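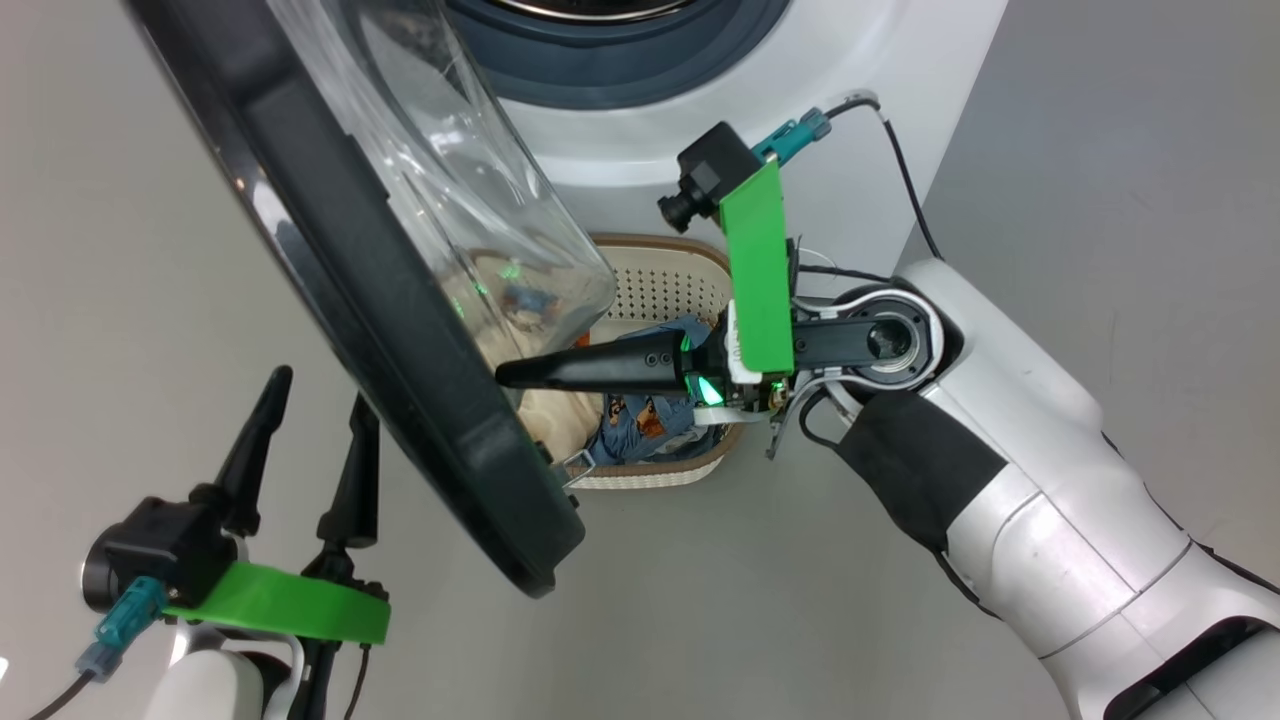 Front-Loading Washing Machine, White
Laundry Room Equipment, Plallham Residence

The Plallham Residence provides a front-loading washing machine for the use of all registered occupants. The machine is supplied and maintained under agreement with Jarkden. It is suitable for everyday clothing, towels and bed linen. Rugs, pillows and items soiled with oil or paint are not accepted.

Loading

The door swings fully outward and should be opened until it rests on its hinge. Garments are to be placed in the drum singly and spread evenly. Pockets must be emptied beforehand. Small or printed items, including children's clothing, may be washed with other colors after their first two washes. A wash containing a single garment is permitted, although occupants are asked to combine small loads where possible.

The door must be pressed firmly until the latch engages. Cloth caught between the door and the gasket will prevent the cycle from starting and may damage the seal.

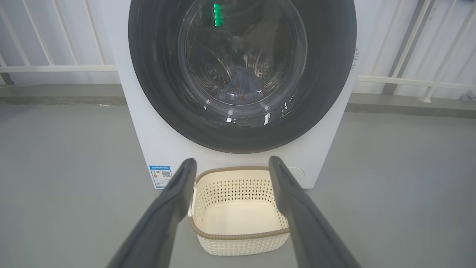
Door closed, with a garment in the perforated steel drum.

Use and charges

Wash tokens are issued at the Cloltatholm desk. Each booking allows one cycle, with a limit of 4 bookings per household per month. The standard daily program runs for 59 minutes. The last cycle must begin before 11 at night.

Laundry baskets remain in the room and should be returned to the floor in front of the machine after use. Clothes left in a basket overnight are moved to the Pumphrey shelf for collection.

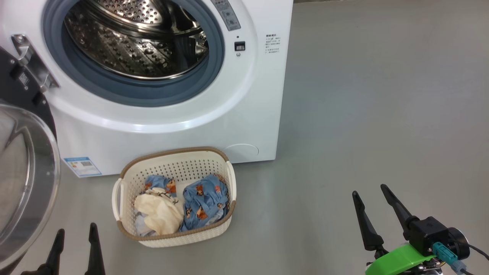 Machine with open door and cream laundry basket with brown rim.

Care

The drum and gasket should be wiped with a soft cloth after the final wash of the day, and the door left open. The round filter cover at the lower front is to be opened by staff only.

Equipment reference: 900
Bookings and tokens: Efa Howells
Faults and repairs: Huw Powell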